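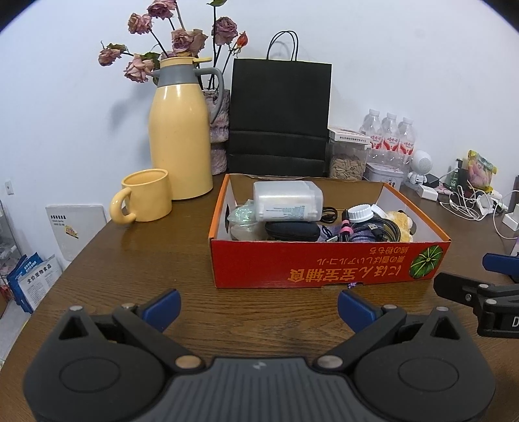 **Small things on the table, one box or many?**

**Cirik** · January 2, 2025

Hello all. My dining table is also my desk, and the small things always come back to it. Cables, pouches, bottle caps, pieces of fabric. For now I put everything in an open cardboard box from vegetables, the red one with the pumpkin on it. It takes me 15 minutes to clear the table, but then I need the same time again to find one cable.

Should I keep one box, or divide? The mug and the flask must stay out, I drink tea all day.

**Yeo**

One box is fine if you empty it every evening. I did it like this since April and I am content. If you divide too early, you only get five messy boxes.

**Cirik**

Every evening is too much for me, I come home late. Also soft things go to the bottom and hard things sit on them. Yesterday I took out the purple fabric and the pouch, and half of the table was full again. I also never know what to do with crumpled white bits, tissue or cloth. Throw away or wash?

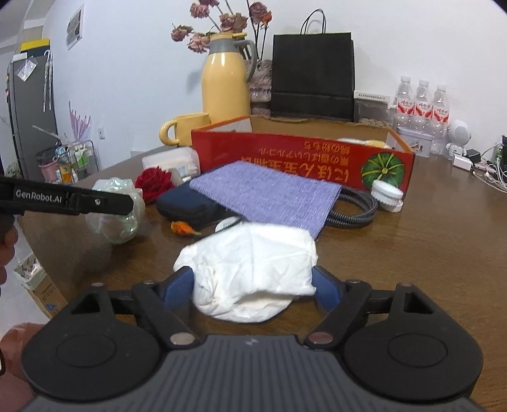 **Orkis**

I don't agree with Yeo. Cables should never be together with fabric, they catch on the threads. Put the cables in a zippered pouch, fold the fabric flat in a drawer, and use the box only for what is left. Tissue goes in the bin, cloth goes in the wash, the same day.

**Yeo**

A pouch for cables, okay, this I can accept. But a drawer is where things go to be forgotten. I found a scarf after 45 weeks.

**Orkis**

Then your drawer is too deep :)

**Cirik**

I have no drawer near the table, only a shelf in the hall. I will try the pouch first and keep the box for the rest. Does somebody know if the small trays from Ginport are strong enough for bottle caps and candy?

**Orkis**

Mine are okay. Take the low ones.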